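3.2 Garment color and the sorting of household textiles

Color is the first thing most people mention when we ask how they put their clothes away, and we were delighted by how much they had to say about it. Before turning to the survey, it helps to recall how differently the same pile of cloth can read depending on what lies next to what. 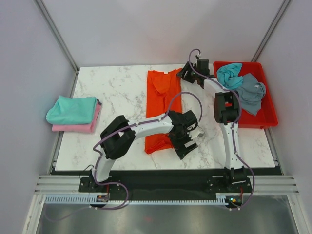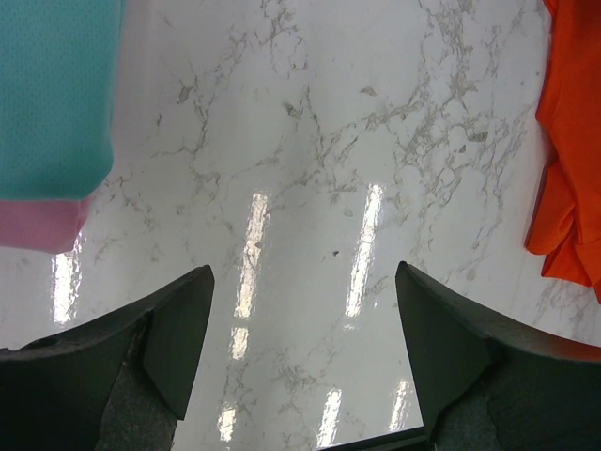
Figure 4. Folded and flat garments on a pale, veined surface (first panel); pieces of fabric near the edges of a similar surface (second panel).

3.3 Survey of folding habits

We mailed a paper questionnaire to 600 households in the Grutier and Zundden districts in February and received 401 back. After removing forms with missing pages, 358 remained for analysis. This is a wonderful return for a twelve-page booklet on laundry, and many people wrote in the margins, sometimes at length.

The strongest pattern was the link between folding style and storage depth. Households with deep drawers (the old Khan dressers are still common in Grutier) tended to fold in thirds and stack. Those with shallow drawers rolled, or stood their shirts on edge so that every color showed. What surprised us was how long a style outlives the furniture it suits. Several people who had moved from deep drawers to open shelves years ago still folded in thirds, and one wrote, "My mother's dresser is gone but my hands don't know it."

Sorting by color was far more common for T-shirts than for towels or bedding. Bright shirts were often kept apart from everything else, even by people who said they had no system at all. Furukawa's earlier interviews in Zundden found the same thing, and we think the habit deserves a study of its own!

One caution applies. The questionnaire asked who folds, but it left no room for households where the job rotates, and at least a few families split one answer between two people with an arrow. We coded these as shared. The revised form, now being tested with the Grornari housing group, gives each person a separate column.

Correspondence: Shinji Furukawa, Textile Habits Group | Posted April 14, 2022 | All rights reserved | Back to top

Shared 300 times | 2 comments

marlow_k: Loved the margin notes. Will the full set be put online? I'd read every one of them.

Tess D.: We have a Khan dresser and yes, thirds, always thirds. My husband rolls his socks, so maybe put us down as an arrow.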